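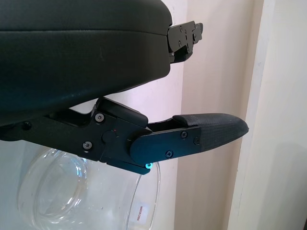 Stekden schrieb:

Der Befund für unseren Brunnen in Asberg weist Eisen mit 222 µg/l aus, also knapp über dem Grenzwert. Im Frühjahr lag der Wert deutlich darunter. Am Brunnen wurde seitdem nichts verändert, die Pumpe ist dieselbe, der Druckkessel ebenfalls. Soll ich gleich einen Enteisenungsfilter bestellen (im Gespräch ist der kleine Entwistle) oder erst noch einmal messen lassen? Entnommen habe ich morgens am Küchenhahn, Perlator war drauf.

Hallo Stekden, hallo Liste,

erst noch einmal messen. Eine Einzelprobe vom Küchenhahn sagt über den Brunnen wenig aus. Nach einer Nacht Stillstand enthält sie Wasser aus der Hausinstallation, dazu je nach Entnahmemenge Wasser aus dem Druckkessel. Beide Anteile können Eisen mitbringen, das mit dem Grundwasser nichts zu tun hat. Ein Perlator sammelt außerdem Rostpartikel und gibt sie stoßweise wieder ab.

Für die Wiederholung würde ich zwei Proben getrennt nehmen. Die erste am Hahn direkt hinter der Pumpe, vor dem Kessel, falls dort einer sitzt. Bei einer Leitungslänge von etwa 40 Metern zwischen Brunnen und Haus reicht kurzes Aufdrehen nicht. Laufen lassen, bis Temperatur und Leitfähigkeit stehen, und zur Sicherheit danach noch ein paar Minuten. Bei uns sind dafür 7 Minuten angesetzt, das hängt aber von Rohrquerschnitt und Förderleistung ab. Die zweite Probe dann am Küchenhahn, Perlator ab, ebenfalls nach Ablauf.
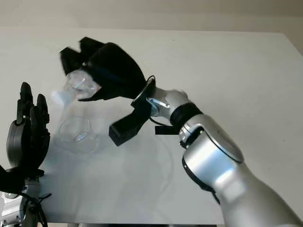
Zum Gefäß: Flaschen vom Labor anfordern und die Vorgaben dazu lesen. Für Eisen wird die Probe in der Regel angesäuert, damit nichts ausfällt und an der Wand hängen bleibt. Manche Labore legen die Säure vor, in dem Fall die Flasche auf keinen Fall ausspülen oder überlaufen lassen. Wenn gelöstes und gesamtes Eisen getrennt bestimmt werden sollen, muss vor dem Ansäuern filtriert werden, und zwar am Brunnen. Im Labor ist es dafür zu spät, ein Teil des zweiwertigen Eisens ist dann bereits oxidiert.

Die Unterscheidung lohnt sich hier. Überwiegt der gelöste Anteil am Brunnenkopf, kommt das Eisen aus dem Grundwasserleiter, und eine Enteisenung ist der richtige Weg. Ist am Brunnenkopf kaum etwas da, am Küchenhahn aber viel Partikuläres, liegt es an der Installation. Verzinkte Altleitungen und ein Kessel mit defekter Innenbeschichtung sind die üblichen Kandidaten. Ein Filter vor dem Kessel ändert daran nichts.

Mangan bitte mitbestimmen lassen, ebenso pH, Sauerstoff und Ammonium. Ohne diese Werte lässt sich keine Anlage auslegen. Beim Entwistle wäre für mich die Rückspülmenge der kritische Punkt — die muss die Pumpe auch liefern, und das Spülwasser muss irgendwo hin.

Zum Unterschied gegenüber dem Frühjahr: jahreszeitliche Schwankungen kommen bei flachen Brunnen vor, vor allem bei tiefem Wasserstand im November. Miss doch bei der Gelegenheit den Ruhewasserspiegel und noch einmal nach 60 Minuten Pumpbetrieb. Wenn die Absenkung größer ist als früher, kann auch ein verockerter Filterbereich dahinterstecken. In dem Fall wäre eine Kamerabefahrung die bessere Ausgabe. 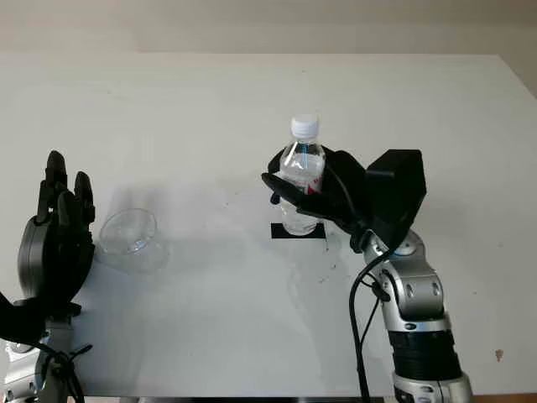
Klare Kunststoffflasche, teilweise mit Wasser gefüllt

Das Labor Grultetia nimmt Proben nur bis 14 Uhr an, bei späterer Abgabe also Kühlung einplanen. Für die Metalle ist das unkritisch, für Ammonium nicht.

Noch eine Bitte: den alten Befund im gleichen Format an die Liste, mit Entnahmestelle und Methode. Auf dem neuen steht nur »Hahn«.

Gruß
aus dem Listenteam Brunnen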